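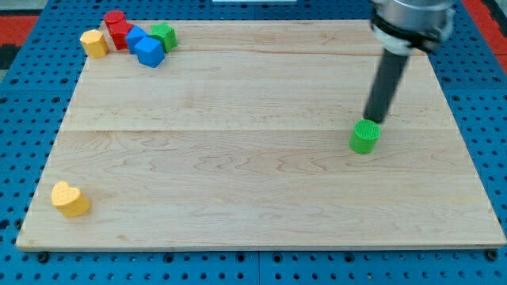 Atelier partagé de Drelau : le bras pousseur avance

Le petit bras monté par Anatole Mallet travaille maintenant sur la table perforée bleue, avec un plateau en bois clair posé dessus. L'outil reste très simple : une tige noire fixée sous le poignet. Elle ne saisit rien, elle appuie sur les pièces et les fait glisser.

Les blocs de couleur sont ceux du jeu de tri donné par l'atelier de Brunero : cubes, cylindres, un cœur jaune, un prisme à huit côtés. L'exercice consiste à les rassembler dans le coin du fond, à gauche. Sur 67 essais notés en janvier, 18 ont été interrompus, presque toujours au passage du joint entre les deux planches. Anatole va poncer cette ligne puis reprendre la même série.

Le réglage de la hauteur de la tige se fait encore à la main. Le programme, nommé Punville, tourne sur l'ordinateur du fond ; merci de ne pas l'éteindre le soir.

Il manque une butée pour le bord droit du plateau. Si vous avez une chute de profilé de 65 cm, déposez-la dans le casier 7.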